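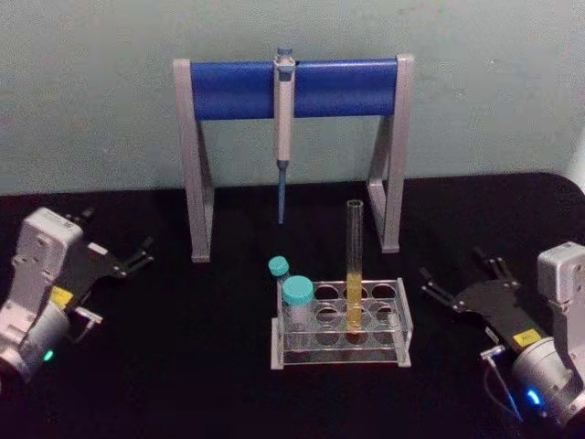 Pipette on its stand, back bench.

The letter from Negussie had been on the fridge since February, held up by a magnet shaped like a prawn. Eldana Hadgu read it again while the kettle boiled. Her uncle wanted to know if she was coming home for the wedding, and if not, would she at least ring her grandmother, who was telling people she had moved to the moon.

She had not rung. She worked nights at the water lab in Tirnix, and by the time she woke up it was the wrong hour over there. That was what she told her mother. Her mother said there were 24 hours in a day and one of them must be the right one.

She rinsed the cup and drove to work.

Tirnix was a dry town with one main street and a river that had been low for six years. The lab tested the town supply and the bores on the farms further out. Farmers brought their samples in the afternoon and left them in the fridge by the side door, with their names on masking tape. By the time Eldana arrived the day staff were gone, except for Tayla Stubbs, who stayed late on Mondays so she didn't have to go to netball.

"There's one from Netetti," Tayla said. "The old bloke drove it in himself."

"Which old bloke?"

"Hat. Bad knee. He wanted to wait for the result and I told him it'd be tomorrow at the earliest. He's in the car park."

Eldana looked out the window. A white ute was parked under the light with its door open and a man's boot resting on the sill.

"Has he had tea?"

"I gave him a muesli bar."

Netetti was a station 46 kilometres up the range road. Eldana had been there once to look at the bore, in her first year, and remembered a woman who had made her take home a bag of lemons. She had not known what to do with so many lemons. She had salted them in the end, in jars, the way her grandmother did, and they had lasted until winter.

She signed for the sample and started the paperwork. Tayla picked up her bag, put it down again and sat on the other stool.

"His wife's crook," Tayla said. "He reckons it's the water."

"What does the doctor say?"

"Doctor gave her Fevurine and told her to rest. She's been resting for five days. He says she's never rested that long in her life."

Eldana wrote the time on the sheet. She did the first part of the work without talking and Tayla let her. It was quiet with the day staff gone. When the plates were in the incubator there was nothing to do but wait, and waiting was most of the job. She took her gloves off and washed her hands.

Then she went out to the car park.

The man sat up when he saw her coming. He was older than she remembered, or perhaps she had only ever looked at his wife.

"You're the lemon girl," he said.

"Yes."

"She said it'd be you. I said they'd have sent you off to the city by now."

"Not yet," Eldana said. "It won't be ready tonight. You should go home."

"I can wait."

"It can't be hurried. I can ring you. Who's with her?"

"Her sister." He rubbed his knee. "She doesn't want me in the house. She says I stand in doorways."

Eldana did not know what to say to that. A truck went past on the main street, changing down for the bridge.

"Boil what you give her," she said. "Until I ring. Boil it properly, and her sister's too, and yours."

"I've been drinking it for 38 years."

"Boil yours too."

He nodded. He reached across to the passenger side and brought out a plastic bag with the handles tied together, and passed it to her through the door. It was heavy. She knew what it was by the smell.

"She got out of bed to pick those," he said. "I told her not to. You might as well have them."

He started the ute and sat for a bit with both hands on the wheel. Then he backed out slowly and turned north. Eldana stayed where she was until the lights had gone over the bridge.

Inside, Tayla had made two cups of tea and was looking for her keys.

"Did he go?"

"He went."

"What's in the bag?"

"Lemons. Take some."

Tayla took four and put them in the pockets of her jacket, where they bulged - two each side. She said goodnight. The side door clicked behind her, and after a minute her car started on the second try.

Eldana drank her tea and then she drank Tayla's. She wrote the Netetti phone number on the back of her hand so it would be there in the morning. The clock over the sink said ten past nine. She did the sum twice to be certain. It was early afternoon there, and her grandmother would be up from her sleep and sitting outside with the radio.

She got her phone out of her bag and dialled. It rang for a long time.

"Who is this?" said her grandmother.

"It's me," Eldana said. "How much salt do you use?"

Contact the editors | © 2020 the author. All rights reserved. | Back to top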